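About Hullberg Football Club

Hullberg Football Club is a community soccer organization serving players from the age of five through adulthood. The club fields senior men's and women's teams in the regional league, runs a full youth program, and offers recreational play for adults who wish to stay active in the game.

Our History

The club was formed by the merger of two neighborhood sides, Hanard Athletic and Millov Rovers, which had shared a ground for several seasons. The first combined squad had 30 registered players and wore the green shirts of Hanard with the white shorts of Millov. Those colors remain in use today. The women's section was established four years after the merger, and the youth academy followed once a second field became available.

Home matches are played at Dumlao Park. The largest crowd recorded at the ground is 3,308, for a cup quarterfinal against a professional side that the club lost by a single goal. League matches draw some 1,000 spectators, with higher figures for local fixtures in the spring.

Our Approach to Player Development

Youth teams are grouped by age and train twice a week from September until the end of May. Players under the age of 12 rotate through all positions, including goalkeeper, and league tables are not kept for these groups. From the under-13 level onward, teams enter regional competition and train under licensed coaches. Players who show the ability and commitment for senior soccer may be invited to train with the reserve team from the age of 16.

Instruction away from the field forms part of the academy program. Older players attend sessions on nutrition, injury prevention, and the laws of the game, and those who wish to qualify as referees may have their course fees paid by the club.
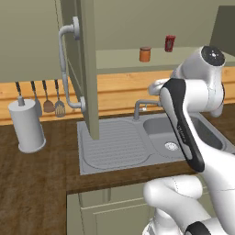

Simulated kitchen with a robot arm over the sink.

Leadership

Hooman Amini has served as director of soccer since the opening of the academy. He is responsible for coaching appointments, the playing philosophy shared by all age groups, and the relationship between the senior squads and the youth section. Day-to-day administration is handled by the club office, which also manages registration, travel, and field bookings.

Membership and Access

Membership is open to all residents of Hullberg and the surrounding towns. Fees are set each year in March and may be paid in full or by monthly installment. The club awards up to 50 assisted places each season to families who would otherwise be unable to meet the cost of registration and equipment. Applications for assistance are reviewed in confidence.

Parents and guardians are asked to read the code of conduct before registering a player. The code applies to all training sessions and matches, home and away.

The club office at Dumlao Park is open from 4 p.m. on training days.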